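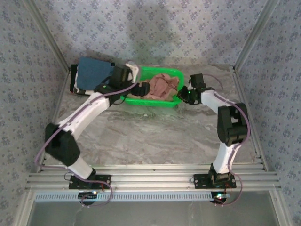 Laundry & Clothing Care > Folding and Storage > Slippery fabrics

How do I fold a thin satin-type blouse so it stays folded?

I have several long-sleeved blouses in a light, shiny fabric. Cotton shirts folded the standard way hold their shape in the drawer. The blouses slide open within a day, and the sleeves end up creased across the elbow. Hanging is not an option, as the closet rail is full. Drawer depth is 300 mm. Is there a fold that works, or a different surface I should be using?

Asked by plirnach_69, Monday

2 answers

Joar Myklebust (188 helpful votes)

The fold matters less than the prep. Spread the blouse flat and face down before making any fold, then straighten the sleeves one at a time, holding the cuff and smoothing toward the shoulder. 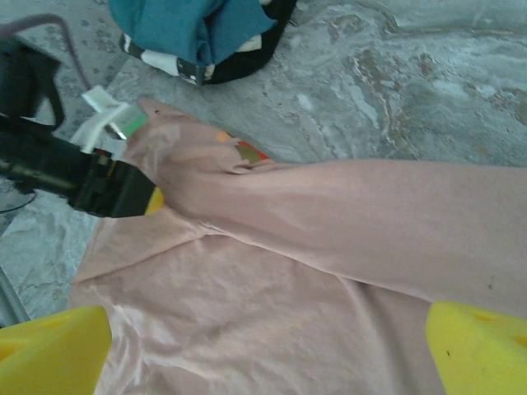

Photo: Larkside

Wrinkles left in the body at this stage get pressed in by the weight of whatever is stacked on top. Then:

1. Fold one side in by a third. Lay its sleeve straight down along the fold, with no bend at the elbow if the length allows.
2. Repeat on the other side.
3. Fold the hem up to mid-back, then once more to the collar.
4. Store upright in a narrow box or basket, packed closely enough that the blouses support each other.

A smooth tabletop makes step 1 harder, as the fabric creeps. Put a cotton towel underneath. For your drawer, adjust the final fold so the height stays under 300 mm.

Zdislava Beneš (69 helpful votes)

Roll them. Same side folds as above, then roll from the hem. Tissue paper inside if you care about creases. I never bother and mine are fine, though they are polyester. Silk may behave differently.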